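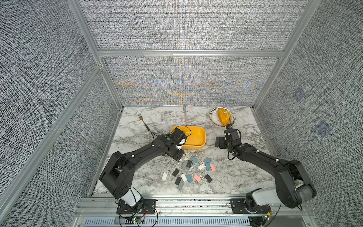 Search this site Enter keywords Go

Laying a Table for One: Does the Tray Earn Its Place?
Student project report, Home and Everyday Design
Hadiza Ibrahim
8/28/24

1. What I set out to test

The course booklet claims that a tray "improves the experience of eating alone". I could find no source for this in the booklet, and the two older reports it points to simply repeat the claim. My project asked whether people eating by themselves want a tray at all, or whether it is one more thing to wash and find a cupboard for.

The table setting was kept small: a yellow tray with rounded corners and a shallow inside, a round white plate with a dark striped pattern on the rim, and two forks that don't match, one gold with a green handle and one silver with a pale pinkish handle. The table top has a white marble pattern with grey veining. I was told more than once that the forks should match. I left them as they were, as I have yet to visit a student kitchen where they do.

2. Method

I handed out 200 short question sheets in two halls, Simard and Daline, and got 149 back. Each sheet asked what the person had eaten their last meal alone from, where they had sat, and whether they owned a tray. There was a space at the bottom for comments. I also asked six people to lay the table for themselves using the things listed above, with no instructions beyond "as you would at home".

My supervisor wanted a score out of ten for "mealtime comfort". I argued against it and lost, so the score was on the sheet. I have not used it here. Several people gave their comfort a ten and then wrote that they ate standing at the sink.

3. What came back

Most people did not own a tray. Those who did mainly used it for carrying mugs or for keeping post on. One person in Daline had a tray from Oketti, still in its wrapping, which had been a present the December before.

In the table laying, four of the six put the tray to one side and set the plate straight on the table. One put the plate on the tray, then took it off again when she found she had nowhere to rest her elbows. The last used the tray for fruit peel. All six picked one fork and pushed the other away. Five chose the silver one. I asked why and got "it looks like a fork", which I have no way of analysing.

The shallow tray drew complaints. Two people said anything round would roll over the side. I did not test this and would not put it forward as a finding.

4. Problems

Six people is too few to say much. They were also all people I know, and at least two of them knew I was doubtful about trays, so they may have been kind to me. The two halls are next door to each other and share a shop. A wider sample might well give a different answer, and I would like to see one before the Braratora booklet is reprinted with the same sentence in it.

5. Where this leaves the claim

I can't show that the tray makes eating alone worse. I found very little to suggest it makes it better. If the course wants to keep the sentence, it should say who was asked and what they were eating. The question sheet and the comments, with names removed, are in the project folder.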